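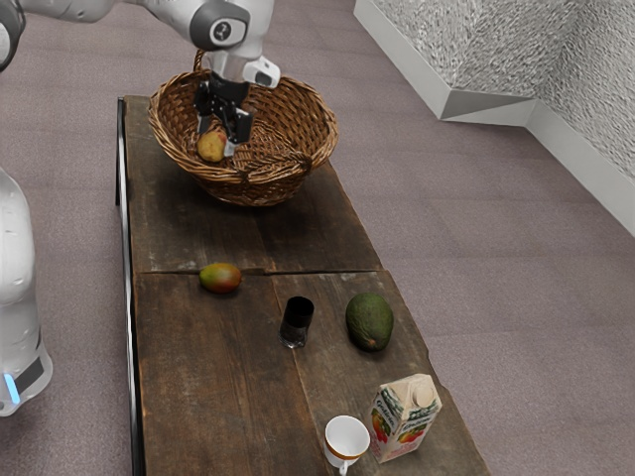 *The simulated arm with its gripper in the fruit basket, from the Nestuleck table set.*

**Nestuleck passes 660 examples**

The simulated side of Nestuleck now has 660 recorded examples, all of them short pick-and-place jobs on the long table. Kumudini Karunaratne has been running the sessions since March and plans to keep going until the end of summer.

Each example starts with a written instruction, such as "take the fruit out of the basket" or "move the mango next to the carton". An operator then drives the arm through the job from start to finish. We save the arm's movements, the rendered view and the instruction together. Between runs the objects are shuffled, and the lighting and floor colour change every 30 runs.

Basket jobs have been the slowest to collect. The fingers have to go down inside the rim without catching the weave, and operators tend to stop and correct partway. Kumudini is keeping those corrections in, as long as the job gets finished. Runs that end with something on the floor go in a separate folder called Bikum, which holds roughly 100 so far.

Roy, our replay tool, has been updated and will now skip to the moment the gripper closes. Please use the new version when checking labels.

We still need operators for the cup and glass jobs. A session takes 30 minutes and no experience is needed. Put your name on the Faten sign-up page or talk to Kumudini.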